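5. Preparing the work table and teaching the first positions

Before you begin this section, the arm must be bolted to its support and the controller must start without errors (see section 4). You need two hours for the first time. Later, when you change to another computer case, it goes much faster.

5.1 What you need on the table

One desktop computer case with the side panel removed
The printed fixture plate, with its screws and T-nuts
The gripper with the standard fingers
A hex key set, a steel ruler, masking tape and a marker
A laptop with the Colex program open on the page "Positions"

Caution: Use only a computer that you can afford to lose. Disconnect the wall cord, press the power button of the computer for ten seconds, and wait. Do not open the power supply for any reason. Inside it there are parts that keep a charge after the cord is out.

5.2 Fixing the plate

1. Slide four T-nuts into the grooves of the table. If the nuts do not slide, clean the groove with a brush. Do not use oil.

2. Put the printed plate to the left of the place where the computer will lie. Turn the screws with your fingers only.

3. Measure from the front edge of the table to the front corner of the plate. In our workshop this distance is 200 mm. You can choose another distance, but write it down and enter it in Colex under "Plate offset Y".

4. Now tighten the screws with the hex key. Stop when you feel resistance. The plate is plastic and it will bend if you go further, and then the slots become too narrow for the memory modules.

Note: The first plates were printed with the Rerkby profile and came out a little small. If your parts enter the slots only with force, print the plate again at 100.4 percent. Ignacio Campos made this correction in September and the file in the shared folder has it already.

5.3 Placing the computer

5. Lay the computer on its side, with the open side up. The power supply must be toward you, at the front.

6. Push the case until it touches the two stops. Press lightly on each corner. If the case rocks, put a strip of thin rubber under the high corner.

7. Gather the loose cables and keep them away from the memory modules and from the graphics card. You may fix them to the drive cage with masking tape. Leave the ends free if you want to practice with connectors later.

8. Mark the corners of the case on the table with tape. When somebody moves it by accident, you can return it to the same place and you only need to check one position again.

5.4 Teaching the position above the memory modules

Caution: In this part your hands are near the arm. Set the speed to 5 percent. Keep the stop button where you can reach it without looking. One person only gives commands.

9. In Colex choose "Hand guide" and hold the arm by the wrist. Never pull on the gripper or on its cable.

10. Bring the gripper over the middle of the board, with the fingers pointing down. Check the cable beside the wrist. It needs a free loop, so that it does not become tight when the wrist turns.

11. Save this point with the name SAFE_1. The height in our set-up is 470 mm over the table. All movements begin and finish here.

12. Lower the gripper slowly until the fingers are beside the first memory module. The graphics card is very near to this place, and a finger that is turned too much will touch its cover. If you see this, go back up to SAFE_1, turn the wrist a few degrees and try again.

13. Save the point as MEM_1. Do not close the gripper yet.

14. Leave the mode "Hand guide" and run SAFE_1 to MEM_1 three times at 5 percent. Watch from the side, with your eyes at the height of the case.

Note: If the program shows message 209 (position not reached), the cause is almost always the cable and very seldom the motor. Make the loop bigger and run again. With the older Tian controller the same message appears also when the waiting time is shorter than 4000 ms.

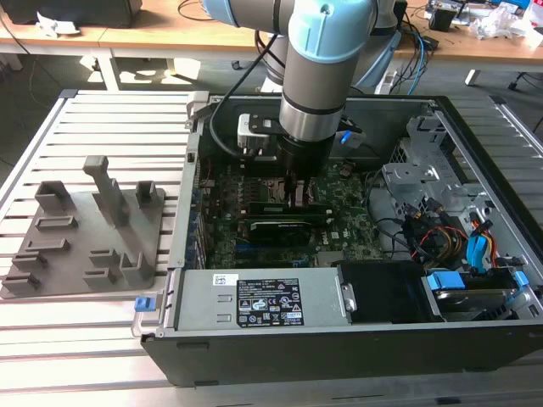
5.5 Closing force of the gripper

15. Open the page "Gripper" and set the force to the lowest value. Use an old memory module for the test, outside of the computer.

16. Increase the force one step each time, until the module does not slip when you pull it gently with two fingers. Add one more step and save.

17. Repeat the test with the Faltel soft pads if you have mounted them. They need less force, so the two values must be saved under different names.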